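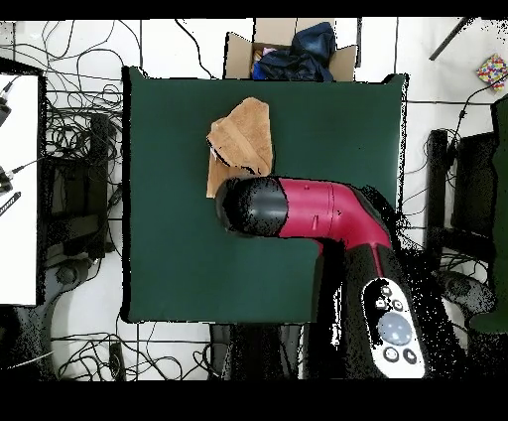 Bench 2 - Compliant tip comparison, towel task
11th December
Entered by: Madalena Prata
Present: Aníbal Simões, Afaf Salameh (morning only)

Purpose

To compare the Olodik tip with the Maeng tip on soft goods, using the same arm, the same green mat and the same tan towel for both. The Flurkura controller was left at the settings Arnaldo Macedo approved in April, and no gains were changed during the session.

Setup

Arm mounted at the near side of the mat. Towel placed at the upper left, folded once and left untidy. The arm approaches from the lower right, tip pointing left. The cardboard box with the navy fabric bag stays beyond the far edge of the mat and is not part of this task. Bag trials are to be entered separately under the Firkuvel heading.

The head view was recorded for every trial. Dark areas near the arm come out heavily speckled, and the outline of the black tip is grainy against the green. Afaf Salameh suspects the exposure setting. The depth readings were not used for scoring, so the results below stand.

Procedure

Each tip was given 76 trials. A trial counted as successful if the towel was moved to the center of the mat and the tip withdrew without dragging it back. The towel was reset by hand after each trial. Aníbal Simões did the resets for the Olodik tip and I did them for the Maeng tip. This is a weakness in the comparison and should be corrected next time.

Results

Olodik: failed to release the towel in three trials, all with the tip under the bottom edge of the cloth. No controller faults.

Maeng: released in every trial but slid over the top layer more often. The count is being checked against log 1382 and will be added by Aníbal Simões. Two stops from the torque limit, both while pressing down near the fold.

Observations

The upper-right corner of the mat sits a little higher than the rest. It did not affect the towel, which was kept to the other side, but it will matter once the work area is widened. Mat to be taped down or replaced.

The cables between the white table and the mat are badly tangled. One line pulled tight when the chair was moved, and the controller lost the head view for a moment. That trial was repeated. Cables are to be sorted before the next session - Armindo Neves has agreed to supply longer ties and floor covers.

Actions

Simões: finish the Maeng count from log 1382.
Salameh: repeat the head view at a longer exposure, arm parked.
Neves: cable ties and floor covers.
Prata: draw up a reset order in which both operators handle both tips, and send it to Macedo for approval.

The Olodik tip remains on the arm.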